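Felosetti Unrest Bulletins: README and data card

Plain-text bulletins on volcanic unrest at Felosetti, collected from the two stations that watch the mountain, Cilitz on the north flank and Ukport on the coast. Each record is one bulletin as it was issued, with the alert level, the issuing station and the evacuation zone in force at the time.

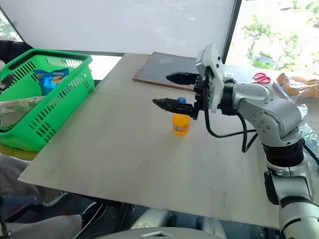 Maintained by Nataša Kovačević
Last revised October 6, 2021

Contents

The set holds 656 bulletins. Each one is a UTF-8 text file with a matching row in bulletins.csv. The columns are id, station, issued_local, level, zone_km, so2_flag and text_file. Levels run from 1 to 6. A blank zone_km means no zone was declared. It does not mean zero.

Bulletins under 100 characters are kept. Most of them are the overnight "no change" notices from Cilitz.

Known problems

Ukport changed its level names in January, during the ash episode, and for a while both schemes appear in the same bulletin. The level column uses the newer scheme throughout. The original wording is untouched in the text files.

Times are local. Two Cilitz bulletins share one timestamp and we have not been able to tell which went out first. 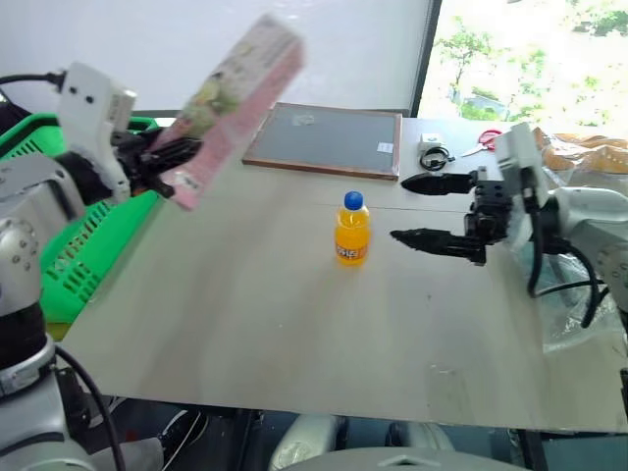
Sugeng Nugroho wrote to ask why the Sheehan road closures were left out, as people in the upper villages went by those more than by the alert level. He is right that they mattered. The closures were read out on local radio and we have only partial notes, so they are in extras/sheehan_notes.txt and have no rows in the table.

Suggested use

The set suits work on how warnings are worded and how the wording shifts as levels rise. It should not be used to forecast eruptions. There are no seismic or tilt readings in it.

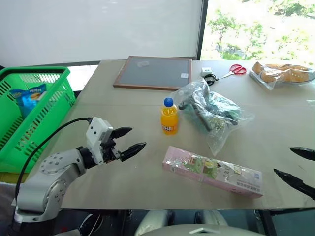
Zone boundaries changed often, and the zone_km column gives only a radius from the summit vent. The real zones were drawn along valleys. Think of the open gap between the two black fingers of the gripper on that robot arm: the north zone had much the same shape, two ridges with the danger area between them. A radius loses that. Scanned maps for the north zone are in maps/.

Corrections

Send the bulletin id and the line in question. Fixes are listed in CHANGES.txt, and old versions stay in archive/.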